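Section 4: Setting up the dehumidifier

Read this section before you plug the Drernell in for the first time. The unit must stand upright for at least four hours after delivery, so that the oil in the compressor can settle. If it was carried on its side, leave it until the next day.

4.1 Choosing a position

1. Stand the unit on a firm, level floor. Thick carpet will do if all the castors sit at the same height.
2. Leave a clear gap on the grille side and at the back. Curtains are the usual trouble.
3. Keep it away from radiators, tumble dryers and direct sun.
4. Close the windows and outside doors of the room you want to dry. Inside doors may be left open if you want to treat a landing or hallway as well.

Caution: Do not use the unit in a bathroom, or anywhere it could be splashed. 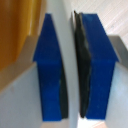 Text: Javiera Insaurralde
Household guides, revised July

4.2 Fitting the water tank

1. Pull the tank straight out by the recessed handle. It may be stiff the first time.
2. Take out the packing foam and the bag with the spare filter. Keep the bag.
3. Check that the float moves up and down freely. Do not remove it.
4. Slide the tank back until it clicks. The TANK light goes out.

Note: If the TANK light stays on, the tank is not fully home or the float has stuck. Take it out and try again before calling for service.

4.3 Using the drain hose

You can run the unit without emptying the tank by fitting a hose. The hose is not supplied. Any garden hose that fits the outlet firmly will do, but the Plirnumetti kit (part 3973) has the right collar and is easier to take off again.

1. Switch off and unplug the unit.
2. Unscrew the cap at the back and pull out the rubber bung. Put both somewhere safe — you will need them if you go back to using the tank.
3. Push the hose on and tighten the collar by hand.
4. Lead the other end to a floor drain or a low sink. It must run downhill all the way, with no loops.
5. Plug in, switch on, and look for leaks at the collar after an hour.

Caution: The outlet has no pump. Water will not climb over a step or into a raised basin, and it will go into the tank instead.

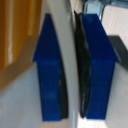 If the hose passes through an unheated space such as a garage, take it off in freezing weather and use the tank. Ice in the hose blocks the outlet in the same way as a kink does.

4.4 First run

1. Press POWER. The fan starts at once and the compressor follows a few minutes later.
2. Set the mode to CONTINUOUS and leave it there for the first day. A damp room may fill the tank more than once.
3. After that, change to AUTO and set the level you want. The factory setting suits most living rooms.
4. For drying washing, choose LAUNDRY. This mode switches itself off after 18 hours.

Note: The air from the grille is slightly warmer than the room. This is normal. If the room is above 21 degrees already you may prefer to run the unit overnight.

4.5 Moving the unit

Empty the tank first, every time. Wind the cable round the two hooks and push the unit by its side handles. Lift it over door sills. The castors are not made for gravel or paving.

Owners of the older Skarkeck model should follow section 6 for the tank and filter, which are different.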